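To: Clurnico allotments list
Date: 4/8/19
Subject: Re: Storing onions and squash over winter

On the earlier question:

> We lost most of our onions last year. They went in the shed in
> November looking fine and by the new year half of them had gone
> soft at the neck. Same with two of the squash. Is it the shed, or
> the variety, or did we lift them too early? We grew Nivier from
> sets, if that makes a difference. Also, does anyone still use
> plastic boxes or is it all nets and trays now?
>
> Plot 30

I've grown Nivier for three seasons and it keeps well enough if it is dried properly, so I doubt it is the variety. Soft necks nearly always mean they were put away before the tops had dried right down. The outside skins can feel papery while the neck is still green inside. Pinch it between finger and thumb. If it gives or slides at all, leave it out longer.

What I do is stop watering when the first tops fall over, then leave the row alone until most of them are down. I don't bend them over by hand any more. I lift with a fork on a dry morning and lay them on an old wire bed base, one layer deep, under the lean-to. They stay there for 3 weeks, longer if it has been wet. Any with thick necks go straight to the kitchen, as they won't keep whatever you do to them.

Your shed may be part of it. Ours faces south and on a bright winter day it gets far too warm, then drops to freezing at night. The onions came indoors to the back passage two years ago and I have lost very few since. If you have no choice but the shed, keep them off the floor and away from the window.

On boxes, I use both. Nets are best for onions. Plastic boxes are fine for potatoes in paper sacks, and for carrots in damp sand, but the lid has to stay off or be propped open. 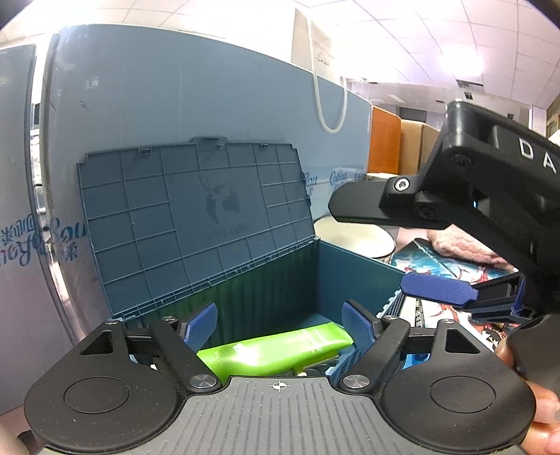 Open storage box, teal-blue plastic.

A solid box with the lid clipped down will sweat, and one bad onion in there will take the rest with it. If you drill the sides, do it low down as well as near the top — holes at the top alone made little difference when I tried it.

Squash are another matter. They want to be warmer than onions, and they need a good stalk left on. Cut with a few inches of stem and don't carry them by it. I give them 20 days in the greenhouse with the door open, turned now and then, and then they go on a shelf in the spare room on newspaper. The Öztürkmen seed we shared out in spring makes a hard grey skin and ought to see you through to March. The smaller orange ones won't, so eat those first.

Whatever you store, go through it every couple of weeks and take out anything doubtful. It is a dull job but you will smell trouble before you see it.

One other thing while I'm writing. The Grarkano order for autumn sets has to reach 200 before we get the bulk price, and we are still short. If you want garlic or overwintering onions, reply to me off list with your plot number and the quantity. Payment on collection, as before.

Plot 20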